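Gripper drops thin things when the wrist turns
Asked in Student Projects, April 2022

Our school club is building a hand-held gripper to record pick and place tasks for the Akholm competition. It has two black fingers with blue rubber pads. Anything thick is fine. With thin handles it grips, then slips when I tilt it.
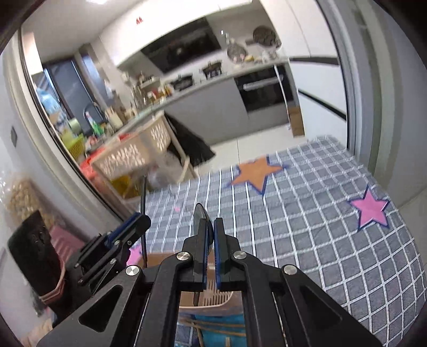

I've set the servo limit to 300 and tried 50 as well, no difference. The rules say the object has to go into a basket without touching the rim. Is it the pads or the linkage?

The worst of the lot is chopsticks. They roll, and if they lie a bit apart I only get one.
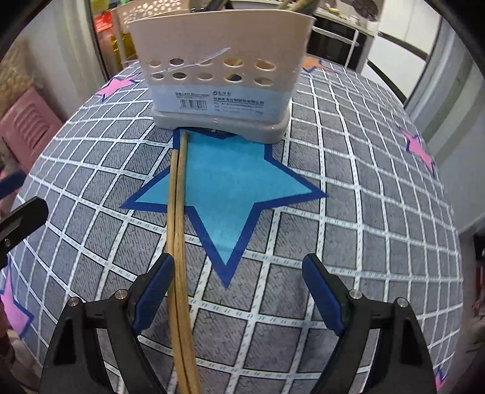

Sanne Martens
Check the pads meet flat first. Close the fingers on a strip of paper and pull. If it slides out at the tip but holds further back, your linkage is toeing out. Shim the pivots. We had over 3000 recordings before we found ours.

Gertraud Mayrhofer
Get softer rubber. Plelier do it in sheets.

Sanne Martens
Softer pads won't help if they only touch at the back.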